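Trekudton Adult Learning – Household Linens, Evening Course
Handout 7: Folding a towel so that it stays folded

Welcome back, and thank you to everyone who carried in a bag of linens from home for the last session. I hope the sheets are behaving themselves. In this handout we go back to something that looks easier than a fitted sheet and gives people nearly as much trouble, the plain terry towel. Please read it through before class on 28th February, and bring one towel with you, any size you like, as long as it has been washed a few times. A towel straight from the store is stiff and slippery and will teach you bad habits.

We will work with tan towels in class, on a green table. I like a dark, plain surface for teaching because the hems show up so well against it, and the hems are what you will be looking at for most of the evening. 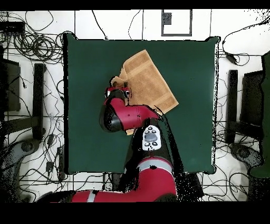

Reading time: 7 minutes

Part 1. Getting to know the towel

Before you fold anything, spend a minute with the towel open in front of you. Terry is a looped fabric, and the loops grip each other. This is a great help once the towel is folded (a stack of towels holds together far better than a stack of pillowcases) and a bit of a nuisance while you are folding, as one layer doesn't like to slide over another. You can't nudge a terry towel into line the way you can a cotton napkin. You have to lift it, move it, and lay it down again.

Now find the bands. Many bath and hand towels have a flat woven strip running across them near each short end, where there are no loops at all. Weavers call it a dobby border, though I have heard it called plenty of other things in this class. Run your thumb along it and you'll feel the change right away. We use the bands as our ruler. If the two bands lie on top of each other, your fold is square, and if one wanders off at an angle, so will everything you do afterward.

Last, find the care label, if there is one. Ours in the Plollumeo linen closet mostly have a small white one sewn into the edge. Decide now that the label goes inside the fold, and you will always start with the same corner, which saves a surprising amount of turning the thing over and over.

Part 2. Opening out a crumpled towel

Most towels come to the table in a heap, straight from the basket or the dryer, and the temptation is to grab whatever is on top and shake. For a big bath sheet that's fine, if you have the ceiling height and there are no cups nearby. For anything smaller, try it the slow way first.

Look for a corner. If you can't see one, look for a hem and follow it along with your fingers until you come to one. Pinch the corner between finger and thumb, both layers of the hem, and lift it a few inches clear of the table.
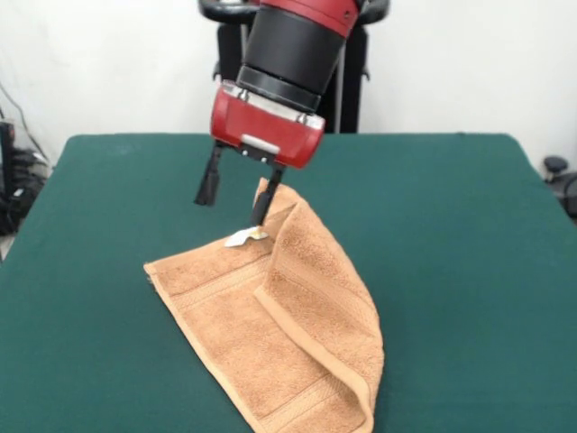 Lift higher than you think you need to, then, and let the rest of the towel hang for a moment so that its own weight pulls out the creases. Carry the corner outward, away from the middle of the heap, and set it down. Find the next corner along the same short side and do the same. Once you have one whole short side laid straight, the rest is easy – you take hold of the opposite side and walk it away from you.

Don't press yet. People love to press. Flattening a towel that still has a twist in it only sets the twist, and you'll meet it again at the third fold, when it is much harder to get rid of.

Part 3. The ridge, and what to do about it

Sooner or later you will have a towel that is flat on one side and stands up in a ridge on the other. It usually means that a corner has been tucked underneath, or that one side has been folded over on itself without your noticing. There are two ways to handle it, and I have changed my mind over the years about which I prefer.

The first is to push the ridge down toward the nearest edge with the side of your hand. It's quick, and it works on thin towels. On thick ones the loops catch and you end up with two small ridges where you had one large one.
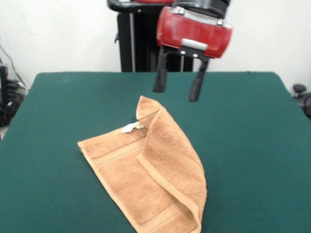 The second way takes a little more patience. Leave the ridge alone and look at the hems on either side of it. Follow the hem that disappears under the towel, slide your hand in flat, palm down, and draw the hidden corner out toward you. The ridge will usually sink as the cloth underneath comes free. If it doesn't, there is a second tuck, and you go in again from the other side.

I used to teach the first way to beginners and save the second for later. Now I teach the second to everybody, and I think the folding is better for it, even if the first half hour of class is rather slow.

Part 4. Folding in thirds

With the towel flat and the bands straight:

1. Turn the towel so that a long side faces you, label side up.

2. Bring the near long edge up to a point two-thirds of the way across. Check the bands before you let go.

3. Bring the far long edge down over it, so you have a long strip in three layers. If a flap wants to stand up at this stage, lift it right back and lay it again.
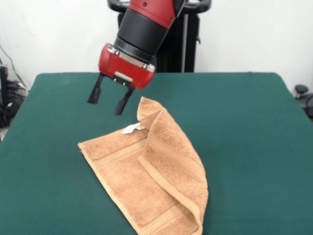

4. Smooth the strip once, from the middle toward each end, with a flat hand. Now you may press!

5. Fold the strip in half, band to band, and then in half again. Set it on the shelf with the rounded fold facing out.

For next time: fold the same towel 13 times over the week, and notice which corner you reach for first.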